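The grippers came in June

Ysaline Texier keeps a list of small things that changed in her working day. She began it when Kidutham, the firm in Brondville where she packs and sorts goods, told the staff that part of the work would go to robots, and that the staff themselves would teach them.

"I was waiting for a big machine with a fence," she says. "Instead I got something to hold in my hand."

What she holds is a gripper with two black fingers and blue pads on the inside. She does her usual tasks with it, picking up cloth and snack packets, and the recordings go to the engineers. Nine people at Kidutham now do this for part of each shift. 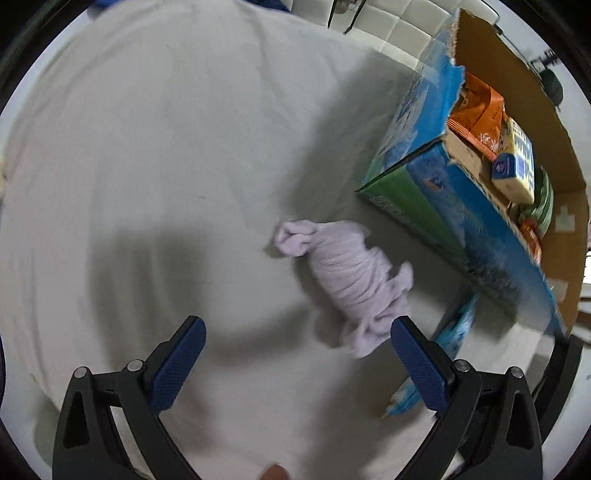

A lavender cloth between the gripper's fingers, with an open box of packets beside it.

Cloth, she tells me, is the hardest. "A carton has a side. You know where to take it. A piece of cloth is different every time you put it down, so I have to look first, and I never looked before. My hands just did it."

Her colleague Thirumalai Gowda has packed for 20 years, first at Plultardale and then here. He was against the plan in the beginning and he tells me so without lowering his voice. "They asked me to do with two fingers what I do with ten. I was slow like a new boy. I did not like that feeling."

He has become quicker, but his question to the management is the same as in June: what happens when the recording is finished? The answer he got is that no packer will lose hours during the trial. He wrote it down and asked the supervisor to sign the paper, and she signed.

The supervisor is Padmavathi Venkataraman. She agrees that the promise is short. "I can speak for the trial, I cannot speak for five years," she says. What she can change is the pay, and the hours with the gripper are now paid at a higher rate than packing. 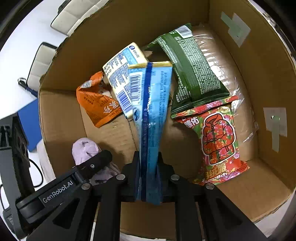

She also changed the targets. At first each person had to deliver 100 good recordings in a shift, and wrists began to hurt. Now there is no number for one person, only a weekly one of 650 for the whole group, and they may divide it as they like. Gowda takes more of the packets. Texier takes more of the cloth - she says it makes her calm.

I ask if she feels that she is training her replacement. She thinks for some time before she answers.

"Some days, yes. Other days I think it will take the boring part and leave me the rest. But I would like to be told which part they think is boring. Maybe it is the part I like."

The newest line on her list concerns her kitchen. She has noticed that she picks up the tea towel at home with two fingers, and her daughter has started to copy her.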